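22nd November - bench 5, refurb line, Rurkik site

Cell has been running the workstation teardown job since the last changeover. Lot is the Bratu return, 264 units on the sheet, mixed condition. Count at end of shift: 38 through the cell, the rest still on pallets by the roll door.

Main change on the floor is where people stand. Before the cell, each bench did a whole machine: lid, memory, CPU, boards, sort, paperwork. Now the arm takes the repetitive pulls and the bench person does inspection, socket check, grading and anything the cell refuses. Less wrist work, more looking. Two of the bench staff have said the pace is harder to control, as the cell presents the next unit when it is ready and they are not always. Asked for a hold button at the bench side. Cidar's controller supports it as a spare input, so this is wiring and a line in the job file. Will do it before the December lot.

Second complaint is grading. When one person stripped the whole machine they had a feel for its condition before they reached the board. With the work split, the grader gets a unit with no history. Trial for now: the cell writes any retry or force stop into the Ulteteo record, and the grader reads it before opening the socket notes. Adds a screen to the job, which was not popular.

Stopped at the socket stage on a Dell board to go over the inspection points with the bench.

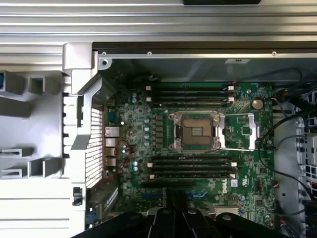 Dell workstation board, CPU socket open, DIMM slots above and below. Gripper at lower edge.

Points agreed for this chassis type:

- Contact check is done by a person with the loupe, every unit. The cell does not pass or fail a socket.
- Load plate and lever stay open until the check is signed, then cap on.
- Both memory banks to be looked at for broken clips.
- Coin cell comes out by hand. Tried it with the fingers on a scrap board and marked the holder, so that step is removed from the job file.
- Cables on the drive cage side to be tied back before the arm goes in. Snag risk on the approach path.

Torque limit on the bracket screws left as it was. No reason to touch it with one lot's data.

Job log stands at 1,045 entries since commissioning. Most are routine. The force stops need separating out by chassis type, otherwise the numbers say nothing about which machines should go straight to manual.

Staffing - the rota still lists the old bench roles. Grading is now a full position and should be written up as one, with the training time to match. Sent the wording to the office, no reply yet.

To do: bench hold input, Ulteteo field for retries, spare socket caps, new loupe for bench 5 (scratched).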